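Convocation comme témoin au tribunal : est-ce que je peux être dispensée de venir ?

Rubrique : Justice et démarches > Tribunal correctionnel
Mots-clés : témoin, citation, audience, absence, indemnité

Nabila Oei

Bonjour à toutes et à tous,

Je m'excuse d'avance pour mon français, je le parle depuis plusieurs années mais les mots de la justice sont pour moi encore une autre langue.

Je travaille à l'accueil d'un magasin de bricolage, Prestomholm. Au mois de janvier, il y a eu une bagarre sur le parking, au moment de la fermeture. Un client a été frappé par un autre homme, et il est tombé contre un chariot. J'étais dehors pour fumer et j'ai vu une partie de la chose, mais pas le début. La police a pris ma déclaration le soir même, je l'ai relue et je l'ai signée. Je pensais que pour moi c'était terminé.

Maintenant un commissaire de justice m'a apporté un papier qui s'appelle « citation à témoin ». Il est écrit que je dois venir au tribunal correctionnel à neuf heures du matin. Le tribunal est loin de chez moi, car entre-temps j'ai déménagé, et il faut que je prenne 2 trains pour y arriver.

Voici ce qui m'inquiète :

Je n'ai rien d'autre à dire que ce que j'ai déjà dit. Est-ce que le juge ne peut pas simplement lire ma déclaration ? J'ai pensé à écrire une lettre pour expliquer que je confirme tout.

Mon employeur dit que la journée ne sera pas payée. Il a ajouté que c'est une affaire privée — pourtant cela s'est passé sur le parking du magasin et pendant mon horaire.

Je ne suis pas tranquille à l'idée de croiser le prévenu dans le couloir. Il n'est pas en détention, à ce que je sais. Il était client régulier et il connaît mon visage, peut-être aussi mon prénom à cause du badge.

Enfin, une collègue m'a dit que si je me trompe dans un détail on peut m'accuser de faux témoignage. Je ne me rappelle plus très bien la couleur de la veste, par exemple, ni si la victime a été frappée une fois ou plusieurs fois après la chute. Cela me fait dormir très mal.

Merci beaucoup à ceux qui prendront le temps de me répondre.

Ramiro Montoya

Bonjour,

Il faut y aller. Le témoin cité qui ne vient pas et qui ne donne pas d'excuse valable peut avoir une amende, et le tribunal peut aussi le faire chercher par la police. C'est rare mais cela existe.

Pour la veste, ne vous rendez pas malade. Moi j'ai témoigné pour un vol à Tusov, j'ai dit trois fois « je ne sais plus » et le président est passé à la suite. Cela a duré quelques minutes, après une matinée entière d'attente sur un banc. Prenez un livre et un sandwich.

Bon courage

Catarina Henriques

Bonjour Nabila,

Je complète la réponse de Ramiro, qui est juste mais un peu courte. Je ne suis pas avocate. J'ai travaillé quelques années au secrétariat d'un cabinet et j'ai vu passer beaucoup de personnes dans votre situation. Je n'ai pas non plus le français comme langue maternelle, alors je comprends bien votre souci avec le vocabulaire.

Sur la lettre. Votre déclaration à la police est déjà dans le dossier, et le juge l'a sous les yeux. Si on vous cite quand même, c'est que quelqu'un (le parquet, la victime ou la défense) veut vous entendre et pouvoir vous poser des questions. Une lettre qui confirme tout ne remplace donc pas votre présence. Regardez sur la citation à la demande de qui elle a été délivrée, c'est normalement indiqué en haut de la première page.

Si vous avez un vrai empêchement, par exemple une hospitalisation, il faut écrire le plus tôt possible au tribunal, avec le justificatif, et garder une copie. La distance toute seule ou le travail ne sont en général pas acceptés comme excuse. Dans certains cas on peut organiser une audition par visioconférence depuis un tribunal plus proche du domicile. Vous pouvez demander au greffe, mais c'est le tribunal qui décide, et tant que vous n'avez pas de réponse écrite, considérez que vous devez venir.

Sur l'argent. Un témoin peut demander une indemnité de comparution, le remboursement de ses frais de voyage et, sous conditions, quelque chose pour la perte de salaire. Ce n'est pas automatique, il faut le demander. Le jour de l'audience, adressez-vous au greffier ou à l'huissier d'audience et demandez le formulaire. Il vous faudra :

— la citation en original
— une pièce d'identité
— les billets de train, aller et retour
— un RIB
— une attestation de l'employeur qui dit que la journée n'est pas payée

Les montants sont fixés par des textes et je préfère ne pas vous donner un chiffre, car ils ont pu changer depuis mon époque. Ne vous attendez pas à une somme importante.

Pour l'employeur, il doit vous laisser partir, puisque vous répondez à une obligation légale. Qu'il ne paye pas la journée est une autre question : cela dépend de la convention collective, et il est utile de la lire ou de demander à un représentant du personnel. Donnez-lui une copie de la citation contre signature, ou par courriel, pour qu'il ne puisse pas dire plus tard que vous étiez absente sans prévenir.

Sur la rencontre dans le couloir. Téléphonez avant au bureau d'aide aux victimes du tribunal. Le nom dit « victimes », mais dans mon expérience ils renseignent aussi les témoins, et parfois ils peuvent proposer un autre endroit pour attendre. Arrivez un peu en avance et présentez-vous à l'huissier d'audience, il vous expliquera où vous mettre. Les témoins sortent de la salle au début de l'affaire et attendent d'être appelés. Vous ne devez pas parler de l'affaire avec les autres témoins pendant ce temps. Si quelqu'un vous menace ou essaie de vous influencer, avant ou après, vous le signalez tout de suite à la police : l'intimidation d'un témoin est un délit à part entière.

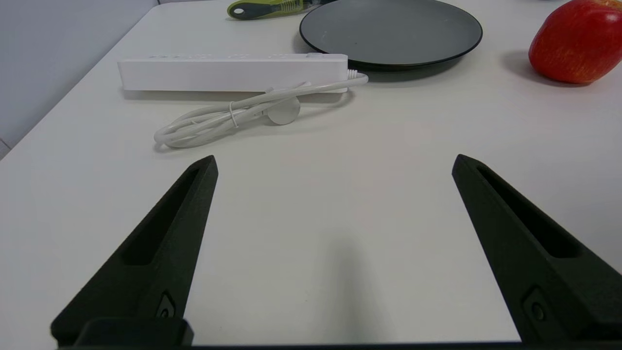 Margarida Pacheco : et l'adresse ? Quand j'ai témoigné, on m'a demandé où j'habite devant tout le monde, prévenu compris. J'aurais aimé le savoir avant.

Merci Margarida, c'est une remarque importante et je l'ajoute ici. Le président demande en effet au témoin son nom, son âge, sa profession et son domicile. Il est possible, avec l'autorisation du procureur, de déclarer comme adresse celle du commissariat ou de la gendarmerie, ou l'adresse professionnelle si c'est en raison du métier que l'on témoigne. Dans votre cas, Nabila, posez la question avant l'audience, et vérifiez aussi quelle adresse figure sur votre déclaration. Comme vous avez déménagé, il est possible que seule l'ancienne y soit.

Sur le faux témoignage. C'est la partie où je voudrais le plus vous rassurer. Le faux témoignage est un mensonge fait sous serment, avec la volonté de tromper. Oublier la couleur d'une veste ou se tromper de bonne foi n'a rien à voir avec cela. Vous allez jurer de dire toute la vérité, rien que la vérité, et la vérité peut très bien être « je ne m'en souviens pas ». Le danger serait plutôt de remplir les trous pour faire plaisir à celui qui pose la question. Si l'avocat insiste, vous répétez calmement la même chose. Et si votre souvenir est aujourd'hui différent de ce que vous avez signé, dites-le simplement, et dites que votre mémoire était plus fraîche le soir des faits.

Une dernière chose pour la langue : si vous craignez de ne pas comprendre certaines questions, vous pouvez demander un interprète. Prévenez le greffe à l'avance, en indiquant la langue. À lire votre message je pense que vous n'en avez pas besoin, mais le stress change beaucoup de choses. Vous pouvez aussi demander au président de répéter ou de dire autrement, personne ne s'en fâchera.

Simão Fonseca

Moi je n'irais pas, mon cousin n'a jamais répondu à sa convocation et il n'a rien eu. Ils ont d'autres choses à faire.

Catarina Henriques

Simão, votre cousin a eu de la chance, ou bien l'affaire a été renvoyée. Je ne conseillerais à personne de compter là-dessus. Et dans ce dossier il y a un homme blessé qui a peut-être besoin de ce que Nabila a vu.

Nabila Oei

Merci à tous, et surtout à Catarina pour cette réponse si complète. J'ai regardé le papier : la citation est faite à la demande du procureur. J'ai téléphoné ce matin au greffe, la dame a été aimable. Pour la visioconférence elle m'a dit d'envoyer un courrier, mais elle pense que ce sera non, alors je réserve déjà mes billets.

J'ai aussi vérifié pour l'adresse, c'est bien l'ancienne qui est dans ma déclaration. Je vais écrire au procureur pour demander si je peux donner celle du commissariat.

Mon chef a signé la copie de la citation sans discuter. Pour la journée non payée, il attend la réponse du siège.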